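Wiping the Table and Cooking the Rice

Before anyone cooks, the table gets wiped. Cooks do this at home, in school kitchens and in big restaurants. It is a small job, but it has a lot going on in it.

A table that looks clean from across the room can look different up close. Crumbs are the easy part. You can see them and pick them up. Other things are harder to spot. When a drop of milk or soup dries, the water in it goes into the air and the rest stays behind as a mark. A sticky finger leaves a little fat and sugar. Dust comes down from the air all day long, and much of it is bits of cloth and soil.

To find marks, bend down until your eyes are nearly level with the table and look across it. Light bounces off a smooth place in one way and off a rough place in another. A gray table is a good one to practice on. It is not so dark that dust jumps out at you, and it is not so pale that every drip shows. You have to look.

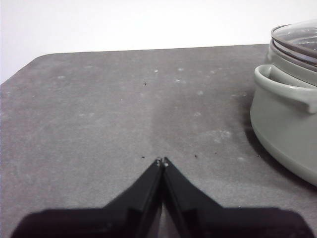 Fuseini Bawa wrote in to ask why his table is always streaky after he wipes it, even when he goes over it twice.

Most streaks come from too much soap or a cloth that needs rinsing. The cloth picks up dirt on the first wipe and puts some of it back on the second. Try it this way. Brush the crumbs into your hand first. Wet the cloth, squeeze it hard, and wipe in long lines from the far side toward you. Fold the cloth to a clean part when the first part is full. Then go over the table with a dry cloth. Do the corners as well. People tend to wipe the middle and stop.

Some marks will not come off. They are scratches, or places where the top layer of the table has worn thin. Those are not dirt, and scrubbing makes them worse.

Now the cooking

Once the table is dry, the pot can go on it. An electric pot does not need a stove. It makes its own heat from the electricity in the wall socket. In many electric pots there is a metal plate under the part that holds the food. Electricity has a hard time getting through the heater inside that plate, and the heater gets hot. The heat moves up into the metal, then into the water, and then into the rice or soup.

Water boils at 100 degrees Celsius, or 212 degrees Fahrenheit, if you live near the sea. High in the mountains it boils at a lower temperature. In the made-up mountain town of Vallatport, which we use in all our kitchen puzzles, the main street is 2941 meters up. Water there boils at a little over 90 degrees Celsius, so beans take much longer to get soft.

While there is water in the pot, the food cannot get much hotter than boiling. Rice slowly soaks the water up. When there is none left, the bottom of the pot starts to get hotter, and a simple rice cooker can sense this and switch itself off or go to a low "warm" setting. Other pots use a timer. You turn a knob or press a button, and the pot keeps going until the time is up.

Handles on a pot stick out from the sides to keep your fingers away from the hot metal. They can still get warm - ask a grown-up to lift the pot, and keep your face back when the lid comes off. Steam burns.

It helps to have your bowl waiting next to the pot before you serve. A short trip from spoon to bowl means less rice on the table you just cleaned. A deep bowl also keeps food warm longer than a flat plate does, as less of the food is touching the air.

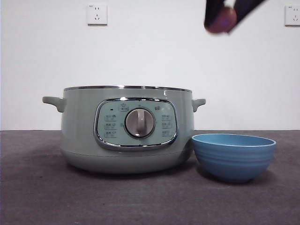

Baidoo asks whether you have to wait after the rice is done, or if you can eat right away.

You can eat it right away once it is cool enough, but waiting makes it better. Leave the lid on for 15 minutes. The rice at the bottom is wetter than the rice at the top, and during the wait the steam spreads out and evens things up. Then stir it gently with a flat spoon.

When everyone has eaten, unplug the pot and let it cool all the way down. The outside should be wiped with a damp cloth and never put under the tap, because water and electric parts do not go together. Wash the bowl in warm soapy water. Then wipe the table again, corners too.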